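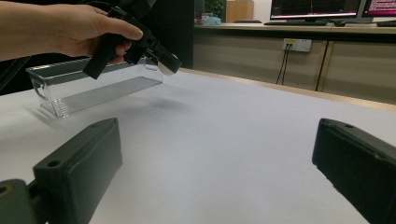

Hurivlow Align
Trajectory reconstruction and cleanup for hand-held gripper demonstrations

Product page last revised May 29, 2025. Applies to release 7.

Overview

Hurivlow Align takes recordings from hand-held grippers and turns them into tool-center-point trajectories that a policy trainer or a motion planner can load. Input is wrist video, inertial data and a finger opening signal. Output is a time-aligned episode with camera pose, finger width, per-step confidence and a segment table.

It runs on a workstation after the session or in batch on a server. It does not run on the gripper and has no role in the control loop of the arm that later executes the motion.

Align is developed by Drurkden. The pose solver is maintained by Ro-un Yeon and the export tools by Xiomara Lyons.

Pose solver

The solver is a visual-inertial estimator with a full backward pass. Every episode is solved forward, then smoothed from the last keyframe to the first. A mapping recording is made once per workspace and later episodes are localized against it, so all episodes from one table share an origin.

White tabletops, bare walls and clear plastic give few stable features. The solver weights features by depth and track length and drops tracks that move with the fingers or with a held object. Background structure such as cabinets, shelving and desk equipment usually carries most of the solution on a plain table. If the inlier count stays below the threshold for longer than the configured gap, the episode is split and both parts are marked. Gaps are never filled by interpolation unless fill_gaps is set.

Two-gripper episodes

Bimanual sessions are solved as two trajectories in one map. Clock offset between the devices is estimated from the inertial streams during the sync motion at the start of the take. When one gripper enters the other's view, its region is masked before feature extraction. The mask can also be used as a weak constraint on relative pose (see relative_prior below). It is off by default.

Transparent and reflective objects

Align does not reconstruct objects. It only needs to keep them from corrupting the camera pose. Reflections in acrylic and glass produce tracks that look rigid over a short baseline and drift over a long one. Release 7 adds a long-baseline test for these tracks, which replaces the old per-session blacklist. Scripts that still pass a blacklist file will run, and the file is ignored with a warning.

Contact segmentation

Segments are cut from finger width, width rate and tool speed. Labels are approach, close, hold, move, open and retreat. Hold means the fingers stopped short of the commanded or squeezed limit. It does not confirm that an object is in the fingers, and downstream code should not read it that way. Pushes and nudges made with closed fingers are labeled move unless a contact channel is present.

Planner checks

Each trajectory can be tested against a robot description before export. The check covers joint limits, joint speed, self-collision and distance to a table plane. Failed steps are written to the report with the limiting joint. The base pose may be fixed or searched on a grid; a grid search over a long dataset is slow and is better run on a sample of episodes first.

Redundant arms need a rest posture. Without one, the check accepts any valid branch and may report a trajectory as feasible that changes branch between steps.

Specifications

Input video: H.264 or H.265, constant frame rate
Inertial input: 200 Hz or higher
Streams per session: up to 24
Pose output: position in meters, orientation as unit quaternion, w first
Finger width output: meters, zero at closed
Export formats: HDF5, Zarr, CSV (poses only)
Interfaces: command line, Python package
Operating system: 64-bit Linux
GPU: optional for solving, required for masking

Configuration keys changed in release 7

max_gap - now in milliseconds, was frames
relative_prior - new, default off
mask_model - accepts a local path
width_zero - moved from session to device block
track_blacklist - ignored

Calibration

Lens and camera-to-tip calibration are stored per device, keyed by serial number. Recalibrate after any change of finger set or mount. The calibration tool prints reprojection error and refuses to save a result above the limit; the limit can be raised in the device block but the value used is written into every episode header.

Finger zero should be taken with the fingers closed and unloaded. Soft pads compress, and a zero taken under squeeze shifts every width in the session.

Known issues

Issue 682: Episodes that start with the view fully inside a dark area may localize late. The first segment is marked unlocalized. Start the take with the workspace in view.

CSV export drops the confidence column when the episode has been split. Fixed in the July build.

The planner check ignores attached-object geometry. Long held objects need a manual clearance margin.

Related products

Bellamy Viewer - episode playback with pose, width and segment overlays. Reads Align reports directly.
Ferkholm Bridge - replays exported trajectories on supported arms at reduced speed, with a stop on tracking error.

Licensing

Licensed per workstation or per server. Calibration and CSV export are included in all tiers. Two-gripper solving and planner checks need the full tier. Evaluation licenses write the same output as paid ones and stop solving new sessions when they expire; existing episodes remain readable.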